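Buscamos participantes para las jornadas de recogida y ordenación de piezas – Vorkport, convocatoria abierta

¡Hola a todos y gracias por asomaros por aquí! En Vorkport llevamos una temporada larga dándole vueltas a algo muy sencillo: cómo recoge la gente un puñado de piezas pequeñas de juguete de una mesa, y en qué orden lo hace cuando nadie le mete prisa.
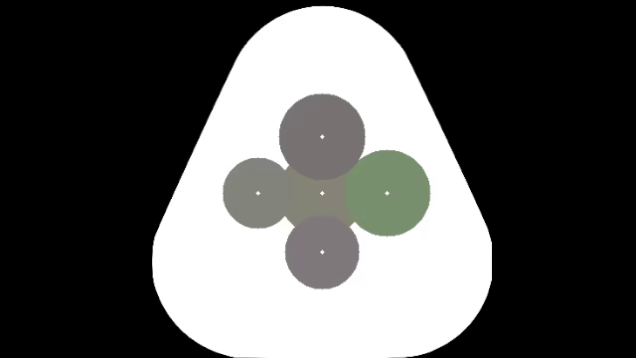
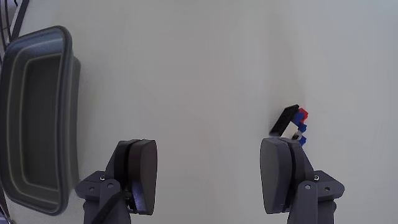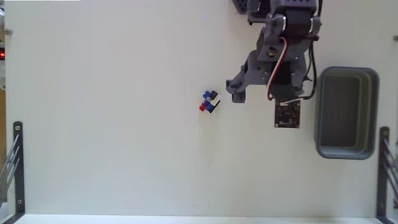
Queremos reunir a 60 personas mayores de edad, con o sin maña para el orden (los desordenados sois igual de bienvenidos, ¡o más!). Cada sesión dura 89 minutos, con una pausa para el café, y consiste en llevar bloques de la mesa a una cubeta, volver a sacarlos y repetir a vuestro ritmo. Después charlamos un rato con vosotros sobre lo que os ha resultado cómodo y lo que no – esa parte nos interesa muchísimo.

No hace falta experiencia previa. Sí pedimos que podáis estar sentados un buen rato y que vengáis con las manos sin crema. Quien ya participó en agosto puede repetir sin problema.

Para apuntaros, escribid a Haruna Takagi desde el formulario de nuestra web, indicando la referencia 2558 y si preferís mañana o tarde. Admitimos solicitudes hasta el 2 de diciembre de 2018 y contestaremos a todo el mundo, aunque quizá tardemos unos días.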